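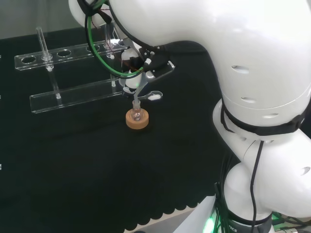
05/09/2026

Spent most of the session on the release logic in Velon and I think I finally understand why the put-down behaves so differently from the pick-up. The planner was treating "object supported" as one yes/no flag, set as soon as the vertical force went over the threshold. Fine for a flat-bottomed thing on a table. For a round-bodied vial going into a cork ring it's a terrible idea, because the rim of the cork can push back before the glass is down where it belongs, and the flag doesn't care where the push comes from. So I split it in two. There's now a contact flag (any force at all) and a seated flag (force plus height within tolerance of the ring model), and the fingers aren't allowed to open until both have held for 400 ms.

The height check needs a decent ring pose, and that's where Zaki comes in. Zaki is happy with the cork, it's tan on black and the edge is easy. It is much less happy with clear stuff. The rack is acrylic, the tubes are glass, and the depth map over that whole corner of the cloth is basically soup. I'm masking the rack out and using its CAD pose from the calibration file for now. Asmaa thinks we should fit the holes from color only, since their rims catch the light so nicely, and I think she's right, but I don't want two changes in at once!

Numbers, so I don't go looking for them later: the replay set is 2,698 logged placements, and I ran the new release logic over all of it offline. The old flag would have opened early on 300 of them. The new one opened early on 5, and all 5 have the same signature - a force spike, then nothing, then the height drifting into tolerance by itself. Looks like a stale pose to me. I checked the timestamps on two and the ring estimate was older than the grasp in both. Haven't looked at the other three yet.

Stuff I changed along the way:

release_guard is its own node now, it used to live inside the gripper driver (why did I ever put it there)

hold time is a parameter, it was hard-coded in two places with two different values, sorry Hicham

planner rejects a ring pose if its stamp is older than the grasp event

green cable loop by the wrist added to the collision model as a fat capsule. Ugly, but the planner kept proposing approaches that swept the loop straight over the rack

That last one costs us some reachable poses on the rack side. Hicham Helmy wants a proper cable model out of Cladance and has offered to write it, so the capsule stays until he has something to merge. I did try shrinking it and the planner went right back to its old habits, so please leave the radius alone.

Dondus still drops log messages when both cameras are publishing. Restarting the bridge fixes it. I've written that down in July already and I'm writing it down again.

Next: the other three replay cases, then Asmaa's hole fitting on a separate branch. Also want to try a slower final descent with the seated flag on, and see if the hold time can come down. Branch is release-two-flags, config is checked in, don't run it with the old gripper driver or you'll get two nodes fighting over the open command.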